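3.2 Materials and marking of the target area

The study took place in the Stornetti room, on the ground floor of the Pangilinan building. We chose this room for its quiet street side and for its daylight, which changes little during the morning. Each child came with one parent, who sat behind the child and was asked not to speak.

In our earlier study (Layug and Goh, January report) the target was shown with a printed card. Many children lifted the card and played with it, and 100 of the 700 trials had to be removed for this reason. We therefore replaced the card with tape fixed directly on the wood. The outline is a simple square with an open middle, so the child sees the same surface inside and outside of it (Figure 6).

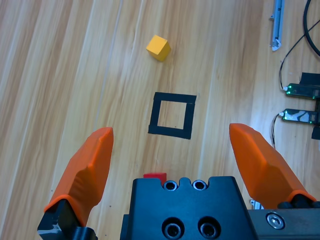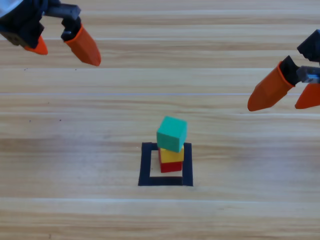 Figure 6. The square of black tape used as the target area. The first picture also shows a yellow cube.

The instruction was always given in the home language of the child and used one of two place words, "in" or "next to". The order of the words was taken from the Bokik list, which has 3204 short sentences sorted by length and by how often parents use them. We kept only sentences with a single verb. When a child did not answer, the sentence was repeated once – never more – and the trial was then closed.

Answers were scored by both authors separately, following the Drenine rules. A cube touching the tape was scored as "in" when the larger part of its base was inside the line. Cases in which the two scores did not agree were discussed until one score was accepted. We did not measure the time of the answer, as younger children often stopped to look at the parent before they moved.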